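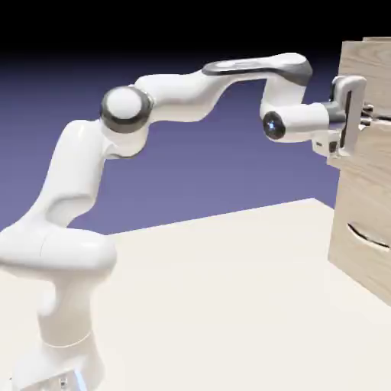
at the Prondar open day, made it in w 10 min to spare. packed

sim demo first. white arm going for the little handle on a cabinet, all on screen. they train it on 100 of these a night

Ignacio Quintana running it. asked him about stuck drawers, he laughed. "ask me in January"

real arm at 45 past, queue is alredy out the door

Comments
Bohdana Boiko: save me a spot!!
hirano_fan: is there parking

Recent
Jancombe lab tour
Dradovetti gripper talk

Contact | Back to top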